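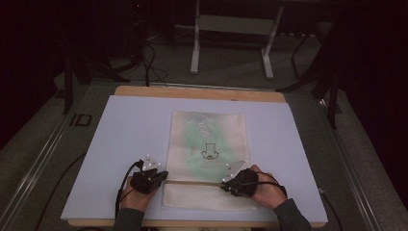
Welcome back, everyone, and I hope the reading wasn't too heavy going. This week we move on from the stars themselves to the people who look at them, and in particular to what fans keep. If you have ever hung on to a ticket stub or a signed postcard from an actor you adored at fourteen, you will already know more about this than you think! Fan keepsakes are mostly humble things, and the way they are stored matters as much as the things themselves: a thin, see-through pouch laid on a plain pale surface starts to look like something that ought to be in a museum. Keep that thought by you, as we shall come back to it when we get to display and value.

Handout 6: Keepsakes, Clubs and the Making of a Television Star

1. The fan club as an archive

Before the gossip sites, a good deal of what was known about a popular actor was kept by the clubs. The Neltbridge club papers, which some of you looked at in March, run to 511 items, and very few of them are what you or I would call rare. There are newsletters, birthday card lists, cuttings from the listings magazines and a long, rather cross exchange over the price of badges. Please don't skip the badges. They tell you who felt they had a right to be consulted.

2. Case study: "Drondton"

Drondton was a hospital serial that ran for 20 episodes and was then more or less forgotten by the company that made it. The fans kept it going. Their newsletter, The Paterson Ward (named after the ward where most of the weeping was done), had 878 subscribers in its first year and 1,005 in its second, by which time the programme was already off the air. I find that rather lovely, and also puzzling, and I would like us to spend a good part of the seminar being puzzled together.

Things to think over beforehand:
What were people subscribing to once there were no new episodes?
Does a fan's letter to a star belong with the star's story, or with the fan's?
How does an early, slightly embarrassing role change once the actor is well known?

3. Display and value

Read the Bultow exhibition leaflet in your course pack, paying attention to the captions. Notice how often "owned by" does the work that "made by" would do in a gallery of paintings. A scarf is a scarf until somebody famous has worn it on a chat show.

For next time

Bring a page or so of notes on one keepsake, your own or a relative's. Anything you like, so long as it has to do with film, television or music. Unfinished thoughts are very welcome.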